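How to plan the budget for a humanoid robot in a small office

By Piret Vaher

When we started to plan the purchase of a humanoid for the visitor areas at Laskowska, I made one sheet with the price of the robot on it and thought the work was mostly done. It took until June to have a budget that I could defend. I write down the steps in the order I would do them now. Amounts are in euros and without tax.

Step 1. Write the tasks before you read any brochure

Go through the building with a notebook and write the jobs as single actions. "Tidy the lounge" is too wide. "Take an empty bottle from a low table and put it in the bin" is a task, and you can ask a supplier to price it and to show it. We had 12 tasks in our first list and kept 8. The four we removed all needed stairs or a locked door.

For every task note the height at which the hands must work, the width of free floor in front, and how heavy the thing is. A small bin beside an armchair means the robot has to reach almost to the carpet, and not every model on the market can bend so far and stay stable. Ask for the lowest working height of the hand in writing.

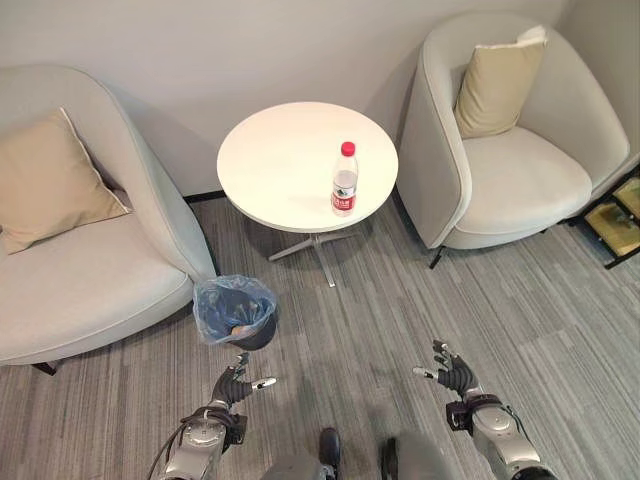 Lounge corner with the two armchairs, the side table and the lined bin.

Step 2. Decide on the hands early

The hands change the quotation more than any other option. A simple two-finger gripper is cheaper and easier to repair. A hand with several fingers can do more, but it has more joints to wear out, and the spare parts are sold separately. We received offers from Claseck and from Lirnent, and in both the hands were on a second page, not included in the headline price. Put them on their own line in your sheet, always as a pair, and add one spare hand if the supplier is in another country.

Ask also these things:
– what one replacement finger costs, and the delivery time
– whether your own staff may change it without losing the warranty
– whether gloves or covers exist for dirty work, and how often they must be changed

Step 3. Look at the floor and the cables

Carpet with a pattern, shiny table tops and chair legs that are thin and dark can all be difficult for a robot. Do not buy new furniture for this yet. First ask the supplier for a paid trial in your own room. Our trial cost 2212 for the whole visit, travel included, and we could deduct it from the order later. I think this was the best money in the project.

During the trial, watch where the cables go. Cables which hang in loops near the wrist or the elbow can catch on a chair arm or on the rim of a bin. If you see this, ask for a price for cable covers or a tighter routing, and write it under "adaptation", not under "repairs".

Step 4. Price the failed attempts

My colleague Priit Avotiņš taught me to count the minutes when a person must stand beside the robot. In the first months this is almost all of them. Take the hourly cost of this person and multiply it by the hours of operation. For us the result was bigger than the service contract.

Step 5. Add the yearly costs

The service contract, software licence, batteries and insurance belong here. We also keep a reserve of 3000 per year for small parts. The software for planning the shifts, in our case Cundotach, was a separate licence and I had forgotten it completely in the first version.

Step 6. Make one acceptance test for each task

Write the test with the same words as in your list from step 1. For the bin we wrote that the hand must be able to go inside the lined opening and come out again, with the bag still in place and the bin still standing. Be exact about the type of bin and bag, and keep the same ones for every supplier. Link the last payment to these tests. 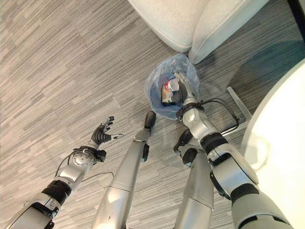 Before you sign

Check that the quotation names the version of the hands, that the trial cost is deducted, and that the training days for your staff have a number next to them. If a line says "on request", request it now and put the answer in the sheet. I also ask for the validity date of the offer, as two of ours expired while we were still discussing the insurance – and the second price was higher.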